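How to Label and Store Small Workshop Parts

Posted 03/02/2025 by Anitha Pillai

Most lost parts are not lost. They are in a drawer with no label. The method below takes an afternoon and needs a marker, masking tape and a stack of lidded boxes.

Step 1. Empty one drawer at a time. Put everything on a dark cloth or tabletop so that bright metal shows up well.
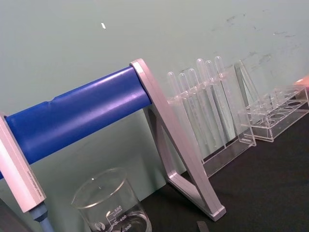

Blue bar and silver metal end bracket on a black tabletop.

Step 2. Sort by use first, then by size. Keep screws with the item they belong to. Throw out anything bent or stripped.

Step 3. Write the label before you fill the box. Use two or three words, such as "shelf pins, short". Put it on the front and not the lid, because lids get swapped.

Step 4. Number the boxes and keep a list. Our shop in Asville has 29 boxes and the list fits on one sheet. Dinesh Poduval keeps a copy taped inside the cabinet door.

Step 5. Give breakable items their own shelf, low down and away from the edge.

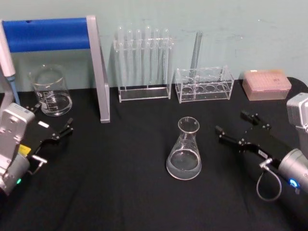 Clear labware along the back of a black cloth.

Check the list every February and cross off what has been used up.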